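Swanson Tenants' Group Questions Platuton's Claims for Shared Recycling Plan
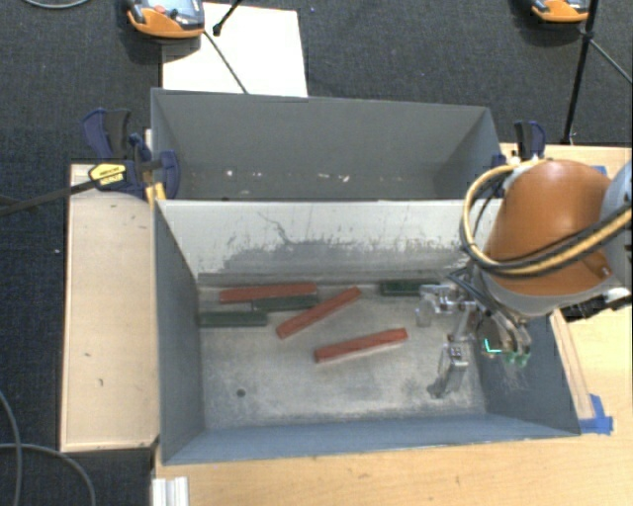 EVPORT, 30 January 2024 – The Swanson Tenants' Group today asked the property manager Platuton to hold off on its plan to replace household trash pickup with shared recycling points, saying the savings promised to renters have not been backed up by anything a renter can check.

Platuton wrote to residents of the Swanson apartments this month to say that the switch, designed by the consulting firm Zekwood, would cut waste costs by 17 percent and "pay for itself in short order." The letter did not say what the current costs are. It did not say how long short order is.

"I have read the letter four times and I still can't find the part where my bill goes down," said Marion Rankin, chair of the group. "There's a percentage in it. A percentage of what? We asked that in writing and got back a brochure."

Under the plan, 1,497 households would lose door-side pickup in July and carry their trash and recycling to 6 shared points on the edge of the property. Residents would go on paying the same monthly service fee. Platuton says the fee will be "reviewed" after the first year, a word that appeared in its letter on the laundry rooms too. That fee has not dropped.

The group says it supports recycling and has no quarrel with shared collection where it is well run. Its doubts are about this plan. The sites were picked without a walk-through with residents, and the longest trip crosses the main parking lot, which ices over in winter. Older renters and people with disabilities have been told they may apply for help, but the application form is not yet available.

Zekwood's summary also predicts that residents will sort their waste correctly nearly all of the time. Dougal Gourlay, a retired hauling dispatcher who lives at Swanson, reviewed the summary for the group.

"I spent my working life on the other end of those loads, and I'd like to know where they found these people," Gourlay said. "One bag of diapers in the paper and the whole load can go to the landfill. Who pays the extra charge then? The summary skips it."

The group is asking Platuton to release the full Zekwood report, including the cost figures behind the 17 percent claim; to state in writing who will pay for rejected loads; and to keep door-side pickup in place until a trial has been run at one building and the results shared with renters.

Platuton has offered an information session. The group will attend, but notes that the invitation describes the plan as final.

"If it's final, it isn't much of a session," Rankin said.

Residents who want to add their names to the request can do so at the Swanson office building during regular hours. Copies of the group's letter to Platuton are available there as well.

Press contact: Marion Rankin, Swanson Tenants' Group, Evport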